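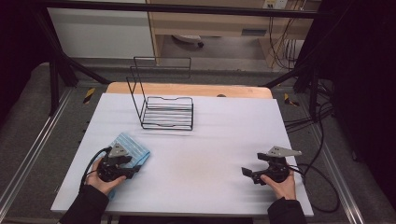

Morin's comment in the margin of the last entry was that the right gripper reads wide after a cable reseat, and that we should stop trusting the stored zero until somebody repeats the closure check. Fair. Done today, both sides.

17 March 2021, Gruvstead, cell 2, paired hand-held grippers

Closure check, 100 cycles each side, full open to full close, no object. Left: zero held. Right: drifted open by 3 encoder counts over the run. Reseated the connector at the gripper end, repeated, no drift. Reseated at the controller end, wiggled, no drift. So the gripper end is the suspect. Ordered a replacement connector from Tivimell, their list no. 693. Until it arrives the right side gets a closure check at every power-up.

Cable routing: both cables need slack through a full reach to the back of the table. Do not tie them to the extrusion. The December failure was a tie put on too short, and the strain went straight into the connector.

Finger mounts: removed, cleaned, refitted. Screws to 80 on the small driver, witness marks redrawn. Left mount had old threadlocker in the bore, picked out.

Reference object stays the black wire rack. Thin wire on a white top shows up alignment errors that a block hides.
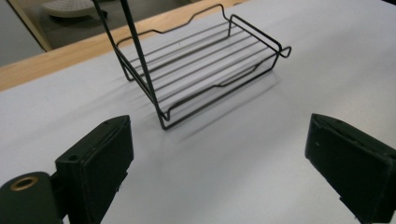 Approach for the grasp check is fingers wide open, then close on one wire only. Record the width at first contact and again at full squeeze. If the two differ by more than the pad compression in the Nollow sheet, the fault is in the mount — check the screws before touching the calibration file.

White top: wipe before the next alignment run. Streaks and a smudge near the middle. Dry cloth first, no solvent on the sheet.

Open:
- connector 693, right side
- repeat right closure check after fitting, same 100 cycles
- new zero for both sides, old file kept under its own name
- spare finger pads, none left in the drawer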